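The takeaway bag deserves a second look

By Habibur Cassim
October 15, 2019 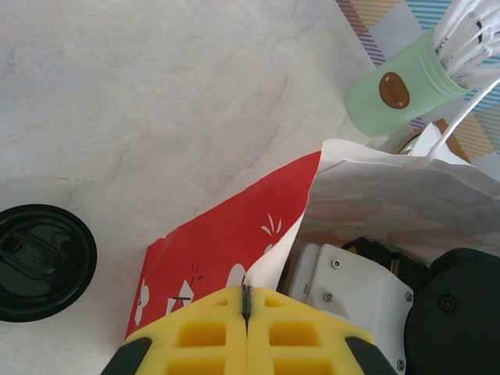 What comes home with a coffee

I buy a takeaway coffee on most working days, and I have no plan to stop. I like the coffee and I like the walk. What I have come to dislike is the rest of it, the stuff that ends up on the table when I get in: the lid, the paper bag, the wrapped sticks that go into a container with all the other wrapped sticks.

None of it is large. A black plastic lid weighs next to nothing and takes up less room than a saucer. That is why we let it through. If the cafe handed me a brick with every flat white I would have complained years ago.

The argument you usually hear is about cups. Cups have had their turn in the papers and on the radio, and plenty of people now carry their own. I think that is good. But the cup was only the biggest item in the order, and the smaller items have been let off.

The bag

Take the paper bag. A good one has twisted handles, and printing, and sometimes colour on it that would not look out of place on a birthday present. Somebody drew those pictures and somebody was paid to approve them. Then the bag carries one muffin for the length of a car park and goes in the bin.

I asked at Prasness, the bakery near my work, what they pay for theirs. They buy them in cartons of 600 and go through a carton faster than they would like. The woman at the counter told me customers expect a bag even when they are going to eat the thing at the footpath table. She has tried asking "Do you need a bag?" and most people say yes out of habit. I have said it myself.

My view is that the question should be turned around. Leave the bags behind the counter and let people ask. A customer with five items and a toddler will ask, and should get one. The rest of us have hands.

The wrapped sticks

I have less patience with single-wrapped straws and stirrers. The paper around them is there for hygiene, and in a hospital or on a plane I accept that. In my kitchen it makes no sense. I keep mine because throwing out an unused one feels worse than storing it. I went through the drawer last winter and found nine from the one cafe, Bosman, where I had never used any of them.

A teaspoon stirs coffee. We own plenty, and so does every office I have worked in, even if half of them go missing.

The lid

The lid is the hard one. I have carried hot coffee without a lid on a tram and I would not recommend it. People with shaky hands need them, and so do drivers. I would keep lids for anyone walking out the door and drop them for anyone sitting down. At Datska, where I go on weekends, they were putting lids on drinks for people at the tables until a regular mentioned it. It stopped the same week.

Whether the lid can be recycled depends on where you live and the colour of the plastic, and I have had two different answers from two different councils. I now assume the answer is no, and decide from there.

What I do at home

I keep the bags flat beside the fridge and use them for vegetable peelings or for sending books back to my sister. A paper bag will do three or four trips if it stays dry. The handles go first. Jars and canisters get used again too.

I do not think any of this makes me virtuous. It saves a few bin bags over a year and keeps one shelf tidier. The larger share of the fix belongs to the shops, who decide what gets handed over before anyone has spoken. If yours puts a straw in the bag without asking, tell them you didn't want it, and give it back while it is still in its wrapper.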